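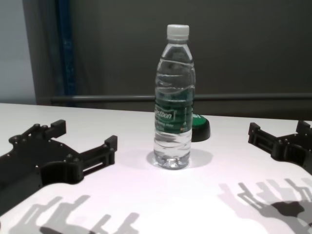
Plastic bottle with screw cap, on a white tabletop

Search products Search Cart

Pruvel Under-Sink Water Filter, Model P6

The Pruvel P6 is a compact drinking water filter for the kitchen. It is installed in the cabinet below the sink and is connected to the cold water line only. The filtered water comes from its own small faucet, so your main kitchen faucet stays as it is and you do not lose any pressure when washing the dishes.

We at Lirnent sell this model to families and small offices who are tired of carrying heavy packs of bottled water up the stairs. Many of our customers ask first if the taste is the same as from the bottle. Taste is personal and it depends also on the water in your town. What we can say is that the carbon block reduces the chlorine taste and smell very well, and this is the part that most people notice in tea and coffee.

What is in the box

The filter head with wall bracket, one carbon block cartridge, a drinking water faucet in brushed steel, the cold line adapter with shut-off valve, two lengths of tube (white and blue), mounting screws, and the printed manual. A drill is not included. If your sink has no free hole, you will need to make one, and for a stone counter we recommend to ask a professional.

Technical data

Filter stages: 2 in one cartridge (sediment and carbon block)
Cartridge life: 6 months in normal household use
Height with cartridge: 30 cm
Free space needed under the cartridge: 7 cm
Water temperature: cold water only
Connection: standard cold line, adapter included
Color of housing: white or gray

Changing the cartridge

The cartridge has a quarter-turn lock. Close the valve, open the small faucet to let the pressure out, and turn the old cartridge to the left until it comes free. Put a towel below, as a little water always stays inside. Push the new one up, turn it to the right until you feel the stop, and open the valve slowly. Let the water run for five minutes before you drink. In the first days the water may look a little cloudy. These are small air bubbles and they go away when the glass stands for a moment.

Please write the date of the change on the label of the cartridge. We also send a reminder by email if you choose this at checkout.

Which cartridge do I need?

The P6 takes the Birhane carbon block in the standard size. For areas with very hard water there is the Jemora cartridge, which has an additional layer against limescale. It is a good choice if you see white spots in your kettle after only some days. Both have the same lock and you can change from one to the other at any time. Cartridges for the older P4 do not fit, the lock is different.

Please note

The P6 is made for water that is already safe to drink, such as city water. It does not remove bacteria, and it is not suitable for water from a private well without other treatment. Do not install it in a place where it can freeze. If you go away for more than two weeks, close the valve – and after you come back, let the water run for some minutes.

Price and delivery

Pruvel P6 complete set: $124, tax not included. Shipping is free for the set. For single cartridges the shipping cost is shown in the cart. The set in gray is at the moment sold out and we expect it again in June. The white one is in stock.

You can return the set within 30 days if it was not installed. Used cartridges we cannot take back.

This site uses cookies to remember your cart and language. Accept Settings

© Lirnent Water Products | Contact | Shipping and returns | Back to top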